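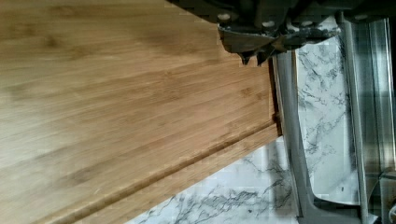
3.2. Materiales y gestos de la cocina doméstica

La reorganización de la cocina ocupa un lugar curioso en la literatura sobre interiorismo doméstico: se habla muchísimo de muebles altos, de islas y de iluminación, y muy poco de los objetos que de verdad pasan el día sobre la encimera. En nuestro estudio quisimos empezar justo por ahí. Las tablas de cortar resultaron ser un caso precioso, porque muchos hogares las dejan a la vista como si fueran un elemento más de la decoración; una tabla grande de bambú como la de la figura 1, con sus tiras estrechas en tonos miel y caramelo y el surco tallado en paralelo al borde, aporta color a una cocina blanca sin que nadie haya tenido que elegir un color. Varias participantes nos hablaron de ese efecto con un entusiasmo que no esperábamos (y que, lo confesamos, se nos contagió enseguida).

Figura 1. Tabla de cortar de bambú.

El trabajo de campo se hizo en 30 viviendas de dos barrios, Wirnen y Dunstan, elegidos por el contraste entre sus cocinas. En Wirnen predominan los pisos con cocina cerrada, estrecha y con una sola ventana al patio; en Dunstan, en cambio, casi todas las reformas recientes han tirado el tabique y la cocina se ve entera desde el sofá. Nos interesaba saber si esa diferencia de visibilidad cambiaba la manera de guardar las cosas. La respuesta es que sí, y mucho, aunque de un modo más rico de lo que planteaba nuestra hipótesis inicial.

Recogimos 189 notas de diario, escritas por los propios hogares durante las semanas posteriores a la reorganización. Cada nota respondía a una consigna muy abierta: contar qué había cambiado de sitio ese día y qué se había pensado al moverlo. Etim propuso este formato en la fase piloto, en enero, después de comprobar que los cuestionarios cerrados dejaban fuera lo mejor, es decir, las dudas, los arrepentimientos y las pequeñas negociaciones entre quienes comparten la cocina. Goossens codificó las notas con el esquema Jirel, que distingue entre traslados por uso, traslados por aspecto y traslados por acuerdo, y volvió a codificar una parte de ellas al cabo de un tiempo para revisar los criterios.

Los traslados por aspecto fueron más frecuentes en Dunstan, como cabía suponer. Lo fascinante es lo que ocurre después – muchos de esos objetos regresan a su sitio anterior en cuanto se cocina en serio. Una participante escribió: «Guardé las especias en el armario de arriba porque quedaba limpísimo, y el domingo ya las tenía otra vez junto al fuego». Otra contó que había comprado cinco botes iguales para las legumbres y que acabó usando dos, los que cabían al lado de la cafetera. Notas así aparecen una y otra vez en el corpus, escritas casi siempre con humor, y nos llevaron a añadir al esquema una categoría nueva que llamamos retorno.

En Wirnen los retornos son más escasos. Las cocinas cerradas permiten un orden menos vistoso y más pegado a la tarea: el escurridor se queda fuera, las ollas se apilan donde hay hueco y las paredes se llenan de ganchos. Hay también allí, sin embargo, un cuidado estético muy vivo, concentrado en superficies pequeñas. Nos encantó encontrar descripciones larguísimas del interior de un cajón forrado con papel estampado, o de la repisa de la ventana, que en tres hogares se repintó durante el estudio con el color sobrante del dormitorio infantil.

Las familias con niños merecen un comentario aparte. En ellas el traslado por acuerdo es el más habitual, y el acuerdo suele girar en torno a la altura: qué puede alcanzar un niño solo y qué conviene que no alcance todavía. El sistema de cestas extraíbles Festlow, que facilitamos a los hogares que lo pidieron, tuvo aquí su mejor acogida, sobre todo en los armarios bajos. Fuera de este grupo se utilizó poco, y algunas cestas terminaron en el cuarto de baño o en el lavadero, usos que también registramos.

Queda pendiente el análisis de las despensas, que tratamos en la sección 3.3 con un subconjunto menor de viviendas, ya que algunas de las cocinas cerradas carecen de ella y guardan los alimentos secos en el pasillo.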